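Prarngate Gripper Project

The Prarngate Gripper Project is a student robotics project in which participants use hand-held grippers to record everyday household tasks, with the stated goal of teaching a robot arm to repeat them. It was started in April by Kenneth Cruickshank, who runs it as an elective class for up to 25 students. Claims made for the project have drawn doubts, some of them from its own members.

Method

Students work in pairs in ordinary kitchens and dining rooms. One operates the gripper while the other keeps a written log. A session lasts 70 minutes and covers a short list of tasks, most of them involving cookware - lifting a pot, separating stacked pans, setting a plate upright. Metal pots are considered the hardest items on the list. The two fingers have to close on a thin rim, and polished steel offers little for the pads to hold.

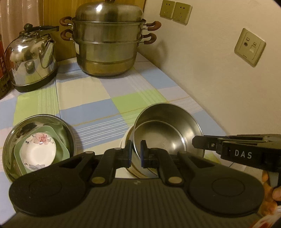
Results and criticism

The class report, dated July 17, 2024, described the recordings as "ready for training." It gave no figures for failed grasps, and it did not say how a failed grasp was defined. Stijn Van Leeuwen, who advised the class for 8 weeks, wrote in a reply that a person squeezing a handle corrects mistakes without noticing, and that a motor would not. He also questioned whether recordings from 6 homes could say much about any other kitchen.

Cruickshank has answered that the class was meant to teach careful data collection and that a working robot was a later goal. The original course listing, however, promised a table-clearing demonstration on an arm named Rennie. No such demonstration has been reported.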